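Sticker Rewards and Reading Logs at Home

Project report, Child Development and Learning
Irina Ilie

1. Background

Many elementary schools ask children to read at home every evening and to have a parent sign a reading log. Teachers at the Gralville after-school program told me that the logs came back signed but that they had doubts about how much reading was behind the signatures. Some families had started giving a sticker for each evening of reading. Others thought this was a bad idea, on the grounds that a child who is paid for reading will stop when the pay stops.

The question for this project was a small one. I wanted to know whether children who got a sticker for each reading session read on more days than children who only filled in the log, and what happened after the stickers ended.

2. What other people have found

The course readings give two views. The first comes from work on token systems in classrooms, where a small reward given right after a task makes the task more frequent while the reward lasts. The second comes from studies of intrinsic motivation. In those studies, children who already liked an activity and were promised a prize for it sometimes did less of it later. Children who were given a prize they did not expect were mostly not affected.

Most of these studies were done in classrooms or labs. A kitchen table in the evening is a different place. The parent is tired, there may be a younger sibling, and the book is often picked by the school. I did not find much in our readings on that setting.

3. Method

Families were recruited through a flyer at the Gralville program. In the end 15 children took part, all in second or third grade. The study ran for seven weeks, starting in February. Eight children were in the sticker group and seven were in the log-only group. Groups were set by drawing names, except for two brothers who were kept together at their mother's request.

Every child got the same log, a folded sheet with a line for each day. The parent wrote down the start time, the end time and the title. Children in the sticker group picked one sticker after each session of at least ten minutes and put it next to that day's line. Stickers were used for the first four weeks only. For the last three weeks both groups used the log alone.

Parents were asked to keep the stickers out of reach between sessions and not to take any away for bad behavior. They were also asked not to add prizes of their own. One family did so anyway - a trip to the pool for a full week - and I kept their data in but marked it.

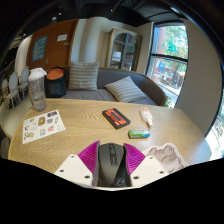
Figure 1. Sheet of small cartoon stickers, at left on the table.

I called each family once a week, most often on Sunday, to ask how the week had gone. The calls were short. At the end of the study I collected the logs and talked with each child for a few minutes about which books they had liked.

4. Results

During the first four weeks the sticker group read on more days than the log-only group. The difference was largest in the first week and got smaller after that. Over the full study the sticker group read on 66 percent of all possible days. The log-only group was lower, but two children in it read nearly every day and pulled the average up.

When the stickers ended, reading in the sticker group dropped in the first week and then leveled off near the log-only group. I did not see it go below that group, as the second view would predict. With so few children this does not say much.

Session length was a different matter. Several children in the sticker group stopped almost exactly at ten minutes. In the log-only group the lengths were more spread out, and the longest sessions were all there.

5. Problems

The logs were filled in by parents and I had no way to check them. A few were clearly written in one sitting, with the same pen and the same times all the way down. Standach, the reading series used at school, also changed levels in the fifth week, and some parents said the new books were too hard. That change came right after the stickers ended, so the two effects cannot be pulled apart.

The ten-minute rule was probably a mistake. I set it so that parents would have a clear line to go by, but children treated it as the goal. If I ran this again, I would drop the minimum and have the child choose a stopping place in the book before starting.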